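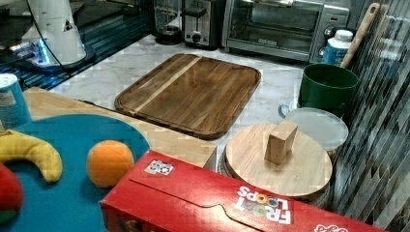 戈夫维尔社区共用厨房的台面一角,木砧板居中,烤箱和烤面包机靠墙。

戈夫维尔讯 十一月里,戈夫维尔的住户为一块砧板开了一次会。会从晚上七点开到将近九点半,中途有人下楼热了一回饭,回来时大家还在谈同一件事:这块砧板究竟该平放在台面中间,还是该靠墙立着。

共用厨房在格德姆楼一层,今年夏天刚翻新过,换上了白色大理石台面。按住户公约,凡愿意使用的家庭都可以登记时段,眼下登记在册的有20户。台面归大家,抽屉各家一格,至于台面上摆着的东西归谁管,公约里只有一句“请自觉”。这句话管用了大半个夏天。

最先提意见的是三楼的拉万亚·阿查里雅。她在意见簿上写了整整一页,大意是砧板太大,放在中间,揉面的人没地方揉面,切菜的人倒是舒服了,可切菜的人切完就走,砧板不走。她建议砧板用后洗净,立到烤箱旁边去。

第二天,意见簿上出现了六条回复。有人赞成,有人反对,有人问烤箱旁边哪里还有地方,还有一条与砧板毫无关系,是问谁拿走了他的姜。

反对一方以哈里什·文卡塔拉曼为首。他是做饭的人里来得最早的,早上六点多便到,切洋葱,切番茄,然后煮一大锅豆子带去上班。他认为,厨房的中心就应该是砧板,好比客厅的中心是沙发,没有谁家客人来了才把沙发从墙角搬出来。他还提到砧板四周那一圈浅槽,说番茄汁都流在槽里,要是换成各家自带的小板子,汁水就全到大理石上去了。

这番话打动了几位在意台面的住户。翻新费用是大家分摊的,白色台面又格外显脏,一滴姜黄水足以引发一场走廊谈话。

会上另有人把矛头转向了电器。梅纳克希·德苏扎指出,台面窄不能只怪砧板,靠墙那一排才是真正的大户:不锈钢小烤箱带着两只黑旋钮坐在正中,旁边是双槽烤面包机,再过去还有玻璃壶。她说自己搬来以后,只见过烤面包机工作两次,其中一次是有人在试它还能不能用。

烤面包机的支持者当场要求记录在案:试的结果是能用。

绿色塑料桶也没有逃过讨论。这只桶放在台面右侧已有一阵,有人拿它装菜叶,有人拿它泡豆子,两种用途在某个周末险些同时发生。桶后面靠着一把长柄木铲,旁边是一只蓝标签的白瓶子,桶前面放着透明的玻璃圆盖。关于玻璃盖配的是哪口锅,与会者提出了三种说法,散会时仍然是三种。

倒是那只木条拼成的圆盖得到了一致称赞。浅色木头,正中立着一个小方钮,好拿,也好看。帕维特拉·拉奥认领了它,说是从奈尔杂货铺买的,当时店里只剩最后一只,老板还不肯打折。至于盖子底下的圆形容器里装过什么,她表示每周不同,闻一闻便知道,但请不要真的去闻。

主持会议的是森加·蒙克里夫。她在开场时说预计二十分钟结束,后来没有再提起过这个数字。她的折中方案是在台面边上加一个立架,砧板早上平放,午后归架,晚饭时再请出来。方案听上去周全,只是需要有人一天搬四趟。问到谁愿意搬,会场安静了片刻,随后有人开始讨论姜。

立架本身也有争议。斯科里克五金店报了价,有木制和金属两款,木制的贵一些。喜欢木制的人说要与砧板相配,喜欢金属的人说洗起来方便。拉万亚则问,既然是为了腾出地方,为什么要再买一样占地方的东西。这个问题会议没有回答,只写进了纪要。

表决在九点过后进行。到会住户19人,赞成平放的9人,赞成立放的6人,其余的人表示怎么放都行,只要切完鱼以后有人洗。最后一点意外地成为当晚最受欢迎的提案,不到一分钟便获得通过,并被加进公约,紧跟在“请自觉”后面。

按照表决结果,砧板继续留在台面中间。哈里什提出可以稍微斜着放,这样右边能多让出一个碗的位置,拉万亚说她试过,多出来的是半个碗。双方同意先斜放一阵再说。立架暂不购买,斯科里克的报价单贴在了冰箱上,用一块西瓜形状的磁铁压着。

厨房目前的规矩因此有三条改动:切完鱼肉须当场洗净砧板并擦干;绿桶只用来装菜叶,泡豆子请用自家的盆;月底前无人认领的锅盖一律收进底层柜子。最后一条通过后,已有两位住户来看过那只玻璃盖,拿起来比了比,又放了回去。

蓝绿色的圆盘子则不在清理之列。有人问起过它为什么总摆在木托盘上,梅纳克希说那样摆着顺眼,大家想了想,没有异议。

意见簿本周新增两页。第一页询问烤箱上面能不能放面包,第二页仍在找姜。下一次住户会议定在月底晚上七点,议题是抽屉。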